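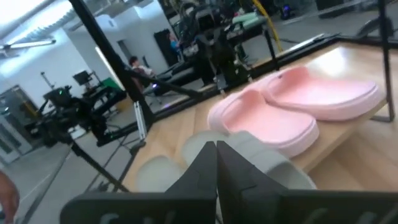
Verbeke: Before we go to replacement, please tell me how the slides were washed and where they dried. Moulded foam does not normally get smaller by itself. If you can, compare one pink with one grey of the same marked size, sole against sole, and write down the difference at the toe and at the heel. Please do not throw any of them out yet.

Ticket 496
Opened: Nov 23, 2018
Customer: Guðlaug Oddsson, Butdale guest house
Product: Cluvik slide sandals, pink and pale grey
Subject: Pink slides have become too short, grey ones still fit
Status: open

Customer, first message

Good morning. We keep slide sandals for our guests, to go between the rooms and the sauna. In the spring we bought 64 pairs, half in pink and half in pale grey. Guests started to tell me that the pink ones are small. At first I thought they take the wrong size, so I put a bigger sign on the shelf. It did not help. Then I tried a pink pair in my own size and my heel was standing on the raised edge at the back. The grey pair in the same size is fine for me.

I would like to know if the pink colour is from another batch, or if we have done something wrong with them. I don't ask for money back at this point, only for an explanation, and to know if the grey ones will go the same way.

Customer, reply to the washing question

We wash all the slides by hand in the laundry sink, with a mild soap and a brush. They are rinsed with the hose and put to dry on a rack. The water should be warm only, but I can't swear for every person who has done it. The rack for the pink was beside the boiler and the rack for the grey was by the door. We did it like this so that the colours don't mix, it had no other purpose.

I took two pairs of the same marked size to the wooden table and put them sole against sole. The results:

Left pink against left grey: pink shorter by nine millimetres.
Right pink against right grey: pink shorter by seven millimetres.
Width at the toes: pink a little narrower, I can't measure it well with a ruler.
Height of the rim: no difference that I can see.

The footbed of the pink is also harder when I press with the thumb. Maybe this is imagination -- I asked my sister to press with closed eyes and she said the same, but she knew already what I was hoping to hear.

Verbeke: Thank you, this is useful. The boiler side is my first suspect. Our foam is given for washing at up to 40 degrees and should dry in the air, away from a heat source. At 60 degrees and over it can shrink, and it doesn't go back. Could you put a thermometer on the rack for a few hours, at the height where the slides are? And did you keep any pink pair that was never washed?

Customer, test 1: temperature at the rack

I used the kitchen thermometer with the cable, the one for roasts. The sensor was tied on the middle bar of the rack, on the side which looks to the boiler. In the morning, when guests are taking showers, it went to 60. Later in the day it came down to 38. On the rack by the door it never passed 22.

So you are probably right, and I am a little ashamed.

Customer, test 2: pink pair never washed

I found one unopened bag with pink slides in the storage, same marked size. Compared with the grey ones they are equal in length. There is a small difference in one of them, one millimetre perhaps, and I would not complain about that. The never-washed pink is also soft under the thumb like the grey.

This speaks against the batch theory. But to be fair to the boiler, I wanted to see it happen also with a grey one.

Customer, test 3: one grey slide on the warm rack

I took one old grey slide, a single one whose partner was lost in the summer. I drew around it with a pencil on baking paper, washed it as usual and left it on the warm rack for two nights. After this it was four millimetres inside the pencil line at the toe and two at the heel. The sole also has a curve now, it rocks when I put it on a flat table. Before it lay flat.

I can send the baking paper if somebody wants it.

Verbeke: No need for the paper, but I like the method and will borrow it. I am closing the batch question. Cause: drying too near the boiler. Not covered by warranty I'm afraid, though I have asked whether we can offer you a better price on new pink ones. Some customers have tried to stretch shrunken slides in hot water with a shoe tree. I can't recommend it. The length may come back a little, but the footbed gets wavy and the rim can open at the side.

Customer, reply

I understood about the warranty and I accept it. I did try the hot water on one pink slide which was already the worst, before I read your message. You are right about the wavy footbed. It looks like a lasagne.

Here is what I have changed:

1. The pink rack stands now by the door together with the grey. The colours mix a bit and it takes me five minutes more to sort them.
2. On the laundry wall there is a paper: lukewarm water, no radiator, no boiler, no sun in the window.
3. All the pink slides were compared with the never-washed pair and sorted again by true length. I covered the old size number with tape and wrote the new one with a marker. Most went down one size. The ones with a crooked sole I took away.

The shrunken pairs are still good for guests with smaller feet, and for children who are nearly grown. Somebody asked me why I don't simply buy from Girkov, where they have a rubber type which stands the heat. I tried them in a hotel once -- they are heavy and they make a noise on the stairs.

Two questions remain. First, does the marker on the tape damage the foam? Second, can the grey slides that have been on the boiler rack only one time or two still shrink more later, or is it finished when they are away from the heat?

Verbeke: Tape is fine, but change it when the corner lifts, glue collects dirt and is hard to remove from the pale grey. Don't write on the foam directly, it never comes off. For the second question: once they are in a cool place the shrinking should stop. Check a few pairs again in December with your pencil method and add the numbers here. I leave the ticket open until then. The price for the pink ones is confirmed, you will get it in a separate message with the size list. Please order by the marked size, as the new ones will be full length.

Customer: Thank you. I will measure six pairs, three of each colour. The outlines are already drawn and they are in the drawer under the towels, with the sizes written on.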